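Contracts Administrator (Subcontract Accounts), Tivport

Ikonen is a main contractor working on housing and light commercial schemes in and near Tivport. We are recruiting a contracts administrator to join the commercial team at our Hoko Road office. The post is permanent and full time, 37.5 hours a week, with one day a week from home after probation.

The team handles payment applications from 114 approved subcontractors. Most are small firms with 30-day terms, and a late or wrongly worded notice costs them and us money. The postholder will keep the payment calendar, check applications against the agreed schedule of works, and issue payment and pay less notices within the contract dates.

Main duties:

Log each interim application on the day of receipt and acknowledge it in writing.
Check measured quantities and day rates against the subcontract and any signed variations.
Prepare payment notices for approval by the quantity surveyor.
Track retention by contract and release each half on the correct date.
Keep the file of collateral warranties, bonds and insurance certificates up to date.
Assist with papers for adjudication where a sum is disputed.

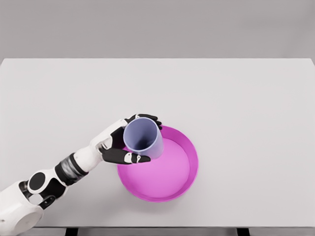 Retention is the part of the job that takes most learning. Our standard subcontract holds back three per cent until practical completion and releases the balance at the end of the defects period, but older contracts on the Ceruvley scheme run to different terms and must be read one by one. Money held there is kept in a separate account for each firm, much as the cup stays in the grip above the bowl: still held, with a named place beneath it. You will reconcile those accounts monthly and report any sum that has passed its release date.

You will need two years' experience in construction accounts or contract administration, sound spreadsheet skills and a working knowledge of the payment rules for construction contracts. Experience of final accounts is useful – training will be given if you have none.

We offer 24 days' leave plus bank holidays, a pension, and a yearly allowance of £1000 towards professional fees and study. Parking is free at the office.

Send a CV and a covering letter of no more than one page to Siiri Nurmi, Commercial Manager, quoting reference TV44. Interviews will be held in March and include a short written exercise on a sample payment application. Applicants must have the right to work in the UK.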